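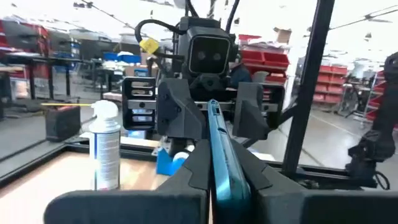
Von Maximiliano Quintana

Zwei Greifer stehen sich bei Planthorpe gegenüber, beide schwarz, beide mit zwei Backen. Ines Campos vergleicht sie seit März. »Mich interessiert die Übergabe«, sagt sie. »Einer hält, der andere soll übernehmen.«

Als Prüfling dient ein flaches, blaugrünes Gerät, hochkant zwischen den Fingern. 278 Übergaben hat Campos ausgewertet, neun davon gingen daneben. »Meist war das Teil leicht verdreht. Die Kamera über den Backen sieht das, aber die am Handgelenk sieht es früher.«

Mit den weicheren Fingerauflagen von Drurkley ist sie nicht zufrieden. »Die halten gut und lassen schlecht los.« Bei glatten Oberflächen nimmt sie wieder die harten.

Und die Steuerung? »Da bleiben wir vorerst bei Kikthorpe. Die andere lief auch, nur kam ich schlechter an die Kraftwerte.« Als Nächstes will sie die Kabel anders führen.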